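Prillow: a word list of household things

By Kojo Ayaaba
June · 2 min read

Hello! Prillow is my plain text list of 1152 everyday nouns, with the names people use for them at home (the settee/sofa/couch problem, basically). I started it for crosswords and it got out of hand. One file, one entry per line, tabs between columns.
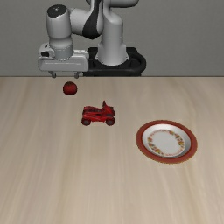 Each entry gets a headword, then up to 4 other names, then a group. Groups are where I dither most. Take the three things on the table: the plate is easy, it goes under "kitchen", and the little red toy vehicle goes under "play", but a small dark red fruit could be "food" or "garden" and I've changed my mind twice. For now fruit is food. Send me a note if you feel strongly!

Spellings are British. Where two are common I keep both, so you'll find yoghurt and yogurt. Plurals are left out unless the thing only comes that way (scissors, tongs). The last 100 lines came from the old Edirier list and still need a proper read through.

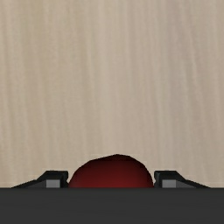

Colour words live in a separate file, colours.txt, and it's a bit thin. I'm fine on reds and blues. It's the pale wood shades I can't settle, that light beige with slightly greyer streaks in the grain, which I've got down as "sand" until somebody offers me a better word. "Oatmeal" was in there for a while and I went off it.

Use the list for whatever you like, just keep my name in the file.

Comments

Kennedy: Is "pouffe" in yet? Line 4 has a stray tab by the way.

Ernari: Fruit is food, leave it alone.

Kojo Ayaaba: Pouffe added, tab fixed, ta both.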